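Intro to Municipal Solid Waste — Lecture 9 notes
October 27, 2026

Topic: contamination, sorting at the source, and why the numbers never match

Housekeeping first. Problem set 4 is due the first week of November, upload only, no paper. Reading for next time is the Lastlow chapter in the packet plus the short section on transfer stations. If you missed lecture 8 get the mass balance notes from someone, we use them again today.

1. Recap

Waste stream = everything set out for collection. Generation is bigger than that, since people compost at home, burn stuff, hoard stuff. Please don't mix the two up on the midterm. Lots of you did on the quiz.

Three fractions we care about:
Organics — food scraps, yard trimmings, wet paper
Dry recyclables — metal, glass, clean paper and board, some plastics
Residual — all the rest, goes to landfill or gets burned

The boundary between the second and third one moves all the time. Depends on the local plant, the market price that month, how dirty the load is. A yogurt tub is recyclable in one town and trash two miles over. Same tub.

2. What counts as contamination

Two meanings and the textbooks slide between them.

(a) wrong item. Something the program doesn't take. Garden hose in the paper bin.
(b) right item, wrong condition. Accepted material but full of food, or soaked, or tied up in a bag.

Type (a) is easier to see in an audit. Type (b) does more damage to paper, because liquid spreads. One half-full bottle breaks in the truck and you lose the cardboard next to it. Compaction makes this a lot worse — remember compaction ratio from lecture 6.

Contamination rate = mass of contaminants / total mass of sample. Always by mass unless stated. Some city reports use item counts and don't say so!! Film and foam look tiny by mass and huge by count. Check the footnotes.

3. Light materials

Foams and films. Mostly air, or mostly surface. Problems:
- low bulk density, so hauling cost per ton is terrible
- break up into bits in handling, bits end up in the paper bales
- films wrap around screen shafts, plant has to stop and cut them off
- rigid foam usually has no local buyer even when it's clean
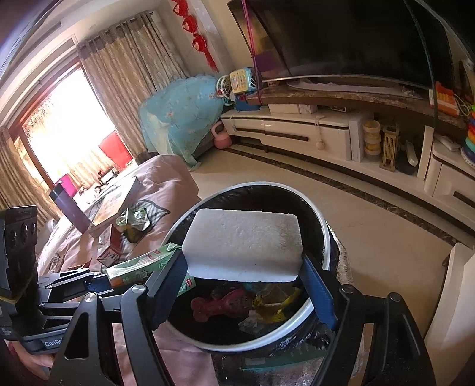

Bulk density is mass over volume as set out, air gaps included. Not material density. If I ask for bulk density and you give me the density of polystyrene solid you get zero for that part. Worked example from the board:

Latby drop-off site. Mixed foam and film, uncompacted. Container holds 3 cubic yards, net load weighs 49 pounds.
Bulk density = 49 / 3 = 16.3 lb per cubic yard.

Now say the same container is full of flattened cardboard at 215 lb net.
215 / 3 = 71.7 lb per cubic yard.

So same truck, same driver, same trip, more than four times the mass moved. The haul charge is per pull and not per pound, so cost per ton for the light stuff is more than four times higher. Students always ask why the drop-off quit taking foam. There's the answer, do the arithmetic.

(Someone asked about densifiers. Yes they exist, they heat or squeeze foam into blocks. Capital cost is the issue, and you need a clean steady supply. Come see me if you want to do your term paper on it.)

4. Composite packaging

Composite = two or more materials bonded so a person can't pull them apart by hand. Drink cartons are the standard case. Two general types:

Chilled carton: paperboard with plastic layers, inside and out.
Shelf-stable carton: paperboard, plastic, plus a thin layer of aluminum foil. Foil keeps out light and oxygen so it doesn't need a fridge.

Paper is the bulk of it by mass. Good long fiber too, mills like it. But it has to be repulped seperately: longer time in the pulper, and plastic/foil left over at the end that need somewhere to go. A plain paper mill that gets cartons in the bale just sees them as junk in the reject stream.

So the carton is recyclable in the sense that a process exists. Whether it gets recycled depends on
- is there a carton mill in hauling range
- does the sorting plant have a separate line or bunker for them
- is there enough volume to fill a load before it goes moldy

Write those down, they come back as an essay question most years. 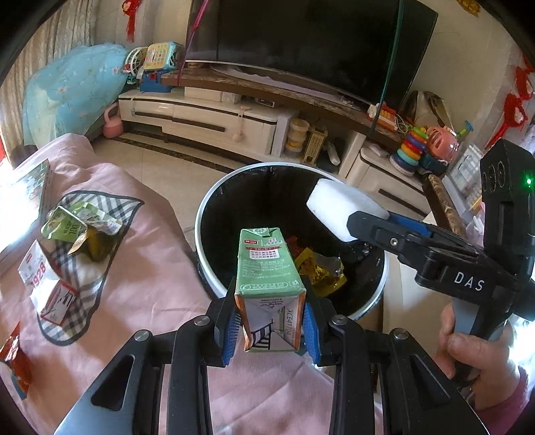
Flattening. Mixed advice out there. Flat saves space in the bin at home and in the truck. But on a single stream line flat things ride with the paper and round things ride with the containers, that's how the screens work, 2D over the top and 3D tumbles back. If the plant picks cartons off the container side, you want them NOT flat. If collection is dual stream it hardly matters. Follow the local sheet.

5. Case: Ibarra and Flastora

Both towns started curbside the same year, similar incomes, similar housing. Ibarra went single stream with big lidded carts. Flastora went dual stream, two open boxes.

Ibarra: higher set-out rate, more tons collected, more contamination.
Flastora: fewer tons, cleaner, complaints about wind.

Nearly 3,000 households in the Flastora pilot. The audit sample was way smaller so don't quote the results to two decimals like the packet does.

Which one did better? Depends what you measure.
Tons collected — Ibarra.
Tons sold — pretty close once you take out residue.
Net cost per household — Flastora lower on processing, higher on collection (slower stops, two compartments). Comes out close to a wash until paper prices drop, then Flastora looks better.

The point I want you to take: diversion rate as usually reported is tons collected over tons generated. It gives full credit for stuff that gets landfilled after sorting. Ask where in the chain the scale sits.

Also note the open boxes act as a check on people. Crew can see in, they leave a tag, household fixes it the next week. With a lidded cart the crew sees nothing until it tips. Ibarra tried lid flipping for one season, tags on the worst carts. Rate dropped, then they stopped the program and it crept right back up.

6. Doing an audit (for the lab)

Lab is next week so read this part twice.

- Sample comes from set-outs picked at random, not from whoever is nearest
- Weigh the whole sample before you open anything
- Tare every bucket, write tare ON the bucket
- Sort on the table, one category per person to start, swap after the break
- Items you can't place go in "unknown", do not guess. We settle those as a group at the end
- Liquids: pour off, weigh the liquid as its own line
- Composites get their own category, don't put them in with paper
- Weigh each category, add it up, compare to the start weight. Should close within a few percent. If it dosen't, reweigh before cleaning up

Closed shoes, long pants, puncture gloves over nitrile. No gloves no lab. Sharps: stop, call the instructor, don't touch.

Lab report: table of masses, percent by category, contamination rate with the definition you used stated in words. One paragraph on error. Moisture is the big one, things dry out while you sort.

7. Terms to know for the midterm

waste stream / generation / set-out rate / participation rate (different from set-out, look it up) / bulk density / residue / bale / composite / repulping / tare / diversion rate / single vs dual stream

Didn't get to glass. Moved to lecture 10, along with deposit systems. Slides 31 on can be skipped for now.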